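Nov 15, 2025, notebook, layoffs and rehiring survey

Okay, catching up on two weeks of notes in one go, sorry to whoever reads this after me (hi, Eleni).

The second wave of the job-loss survey closed last night. We mailed 400 people who were let go from finance jobs in the spring and got 232 back, which is way better than I'd feared! Danica had bet me lunch we wouldn't clear 200. I'm picking the noodle place.

First pass through the answers. Of the 232, 80 had a new job by September. I went in thinking the older group would be the slow ones, and they're slower, but the gap is smaller than in the first wave and I don't trust it yet. The over-fifties who found something quickly mostly say a former client or an old boss called them. Hardly any of them mention job boards. The younger ones are all job boards, all the time, and sound worn out by it.

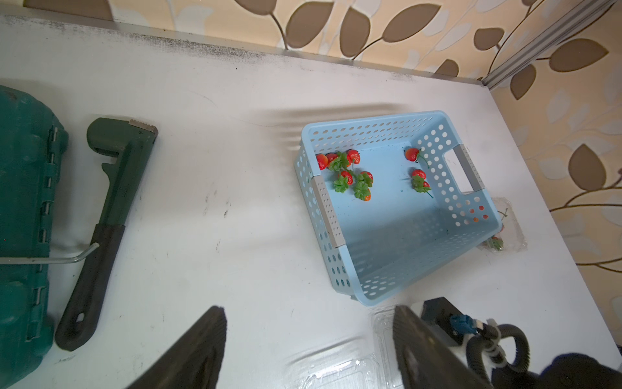
Severance is the messy part. I asked for it in weeks of pay and a good chunk of people typed a dollar amount anyway (my fault, the box took anything). Borislav wants to throw those rows out. I'd like to convert them using the salary bracket, flag them, and run everything both ways. We went back and forth on this over coffee and left it there. If the results match, fine, and if they don't I'll owe him an apology.

Also found a coding mistake of mine: "consulting" was going in as employed even when the person wrote that they had no paying work yet. Fixed in the Brirness file. The old version is still on the shared drive with OLD in the name, please don't use it. The 80 is from after the fix.
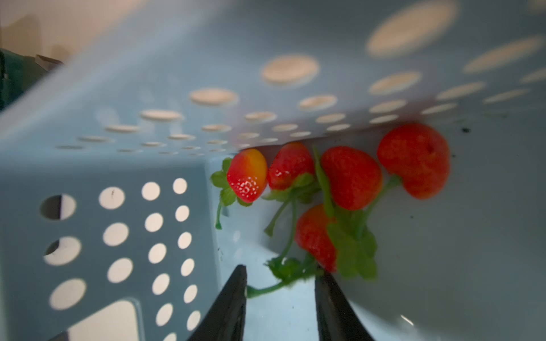 Strawberries in the corner of the blue basket.

Fumiko read through the open comments and pulled out the ones about how people were told. A lot of short meetings, a lot of laptops locked by lunch. She thinks there's a separate paper in it. I think she's right, but it needs proper interviews and we've got no money for those until Menon answers our letter.

To do:
Rerun the age table with the severance rows in and out
Ask Doina whether the spring list had duplicates, two of the replies look awfully alike
Fix that box before wave three!!
Send Eleni the clean file, with the codebook this time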